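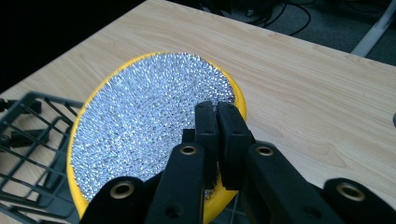

Flekwood robotics club heads to the Zanley Cup with a home-built gripper

Stunddale, Thursday, February 9, 2023

Well, we've got a place! I'm Sharon Lyimo and I run the after-school robotics club at Flekwood, and I'm very pleased to say that our students will be at the Zanley Cup in July, up against teams from 207 other schools.

This year's task is tidying a table. Teams first show the job by hand, using a gripper they hold themselves, and then their robot has to learn it from those recordings. We've saved 257 goes so far (my wrist has felt every one of them), and the students argue over which ones are good enough to keep. Some pick-ups are lovely and smooth, and some are, let's say, mine.
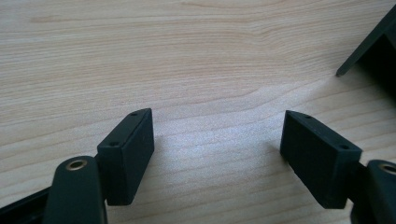 Edgars Lill, our team captain, has been fussing over how wide the fingers should open before each grab. "If you rush the start, the robot learns to rush as well," he told me, and then made me do it again.

Achterberg, the engineering firm down the road, has kindly given us the use of its workshop for 2 evenings a week until the summer. Thank you, all of you!

We're holding an open evening at the club before the competition and local families are very welcome to come and have a go. Ring the Flekwood school office and ask for me, or leave a message if I'm teaching.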